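How to Clear a Shared Round Table Before Lunch

Every office has one table that belongs to everyone, and you can spot it by the number of chargers on it. Ours at Bilbridge is white, round, and large enough to hold lunch for four, provided lunch is willing to share with whatever got set down in January. I have cleared it more times than my job title would suggest. The method below takes up to 15 minutes, 2 of which are spent asking people whether things are theirs.

What you need

A shallow box or tray. A damp cloth and a dry one. Something to tie up cords. A small jar with a lid. Masking tape and a pen that works, so test the pen first.

Step 1. Start with the cords

Cords come first. Pull the plug before you lift anything, then follow each cord to whatever it belongs to. Coil it in loops as wide as your hand and tie it in the middle. Winding a cord tightly around its adapter looks wonderfully efficient and is murder on the end where it bends. Anything still in use stays plugged in, but route it off the back of the table, away from knees.

Write a name on a bit of tape and stick it to the adapter. If no name is forthcoming, write "black, small, whose?" and move on with your life.

Step 2. Put the little metal things in the jar

Bolts, pegs, stray screws. Your instinct will be to throw them out, and you should resist it. Niilo Niskanen once threw away a bolt that was holding up a good deal more than he had supposed, and we had a shelf from Stostard leaning on a filing cabinet for the rest of the quarter. If somebody is working with a piece, leave it exactly where it stands and clean around it.

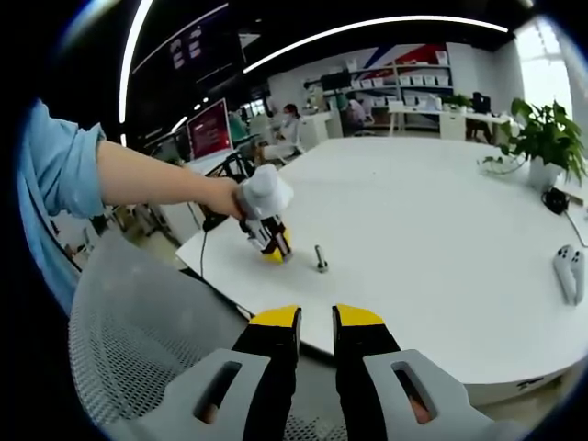
The table mid-morning, with the plant, a power adapter and one small upright piece of metal.

Step 3. Move the plant last and put it back first

A leafy plant on a work table does two jobs. It makes the place look cared for, and it hides things. Lift the leaves and look under them before you pick up the pot. Then carry it by the pot, never by the leaves, and set it on the floor out of the chair traffic.

Wipe the pot while you have it down there. A white pot shows every drip. Check the soil with a finger, too — Venla Kemppainen waters ours on a schedule, and so do at least two other people, on schedules of their own.

Step 4. Handhelds and other homeless gadgets

Controllers and the like go in the tray, side by side, never in a heap. Put the tray on the nearest shelf at eye level. A closed drawer is where gadgets go to be reordered.

Step 5. Wipe

Damp cloth first, starting in the center and working out to the rim in a spiral. Go along the edge separately, because a curved edge collects fingerprints all the way around. Follow with the dry cloth. Skip the spray if there are electronics within reach of it.

Push the chairs in, return the plant, and send the message that the table is free. Lunch is at 12, and bring your own fork.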